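Public buildings should be judged after they are occupied

The new library at Drurnham was handed over in March, and the council has already closed its file. 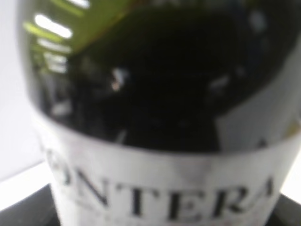 Dark green glass, close up.

This is a mistake. A building of 200 rooms or 2 deserves a formal review once its users have settled in. Areti Andreadis, the project architect, asked for one and was told that no budget remained. 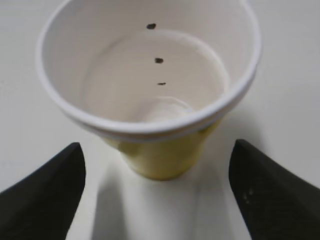 The cost would be modest. At Ocampo, a similar study took 50 hours of staff time and found that the reading room was too dark by mid-afternoon.

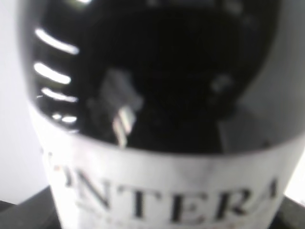
Councils should write such reviews into every contract and publish the findings, including those that embarrass the designer or the client.

Jabari Mfinanga
5 Jun 2024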